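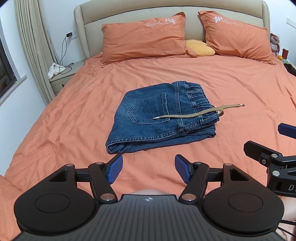

Guide de bonnes pratiques Luneck pour la saisie de démonstrations à domicile - notre avis après un mois d'utilisation

Le guide Luneck est un classeur de fiches plastifiées, accompagné d'un fichier PDF, qui fixe des règles pour enregistrer des gestes ménagers avec des pinces tenues à la main. Nous l'avons suivi en avril, dans des appartements habités, surtout pour des tâches de textile : plier un pantalon, retourner un pull, ranger des serviettes. L'édition testée est la deuxième, rédigée sous la direction de Thanasis Mitsotakis-Vlachou.

Le guide compte 5 chapitres. Les deux premiers sont les plus utiles. Ils traitent de la préparation du poste et de l'état de départ du vêtement. La règle de base est simple : un seul vêtement sur la surface de travail, les deux pinces ouvertes avant le début de la prise, les cordons et lacets laissés comme ils tombent. Ce dernier point nous a surpris. Nous avions l'habitude de rentrer les cordons de serrage dans la ceinture. Luneck demande de ne pas y toucher et de noter leur présence dans la fiche de séance.

Même logique pour le support. La version précédente imposait une table. Celle-ci admet le lit, y compris avec une couette froissée, à condition de l'indiquer. C'est une bonne décision. Un jean plié sur une couette ne se comporte pas comme sur un plateau rigide, et un robot domestique rencontrera les deux.

Le chapitre sur les câbles est correct mais court. Il demande de les faire passer derrière l'avant-bras et de vérifier qu'ils ne touchent pas le tissu. Rien sur les lits larges, où il faut se pencher et où le câble finit presque toujours par traîner sur la couette. Le guide Nallusum, que nous utilisions avant, consacre deux pages à ce sujet.

La partie vie privée est la plus stricte. Avant chaque prise, il faut regarder ce qui entre dans le champ : courrier, écrans, photos de famille, boîtes de médicaments. Les objets ordinaires peuvent rester sur la table de nuit. L'accord écrit de l'occupant est demandé pour chaque pièce, chambre comprise. Nous avons trouvé cela lourd la première semaine, puis l'habitude est venue.

Nous avons enregistré 758 prises en suivant les fiches. 553 ont passé le contrôle final sans reprise. Les rejets venaient le plus souvent d'une pince sortie du champ au moment de la saisie, un défaut que le guide signale, mais seulement en annexe. Cette consigne devrait figurer sur la première fiche.

Quelques reproches. La traduction française hésite entre « mors » et « doigt » pour la même pièce. L'index renvoie parfois à la mauvaise page. Les fiches plastifiées reflètent la lumière des plafonniers, et nous avons fini par imprimer le PDF sur papier mat. Le distributeur Tzavaras répond vite aux questions, mais uniquement en anglais.

Pour une équipe qui débute, le classeur suffit. Pour une équipe déjà formée à la méthode Udus, l'achat se discute - les chapitres 1 et 2 valent la lecture, le reste fait double emploi.

Note : 4 sur 5. Avis mis à jour le 26 mai.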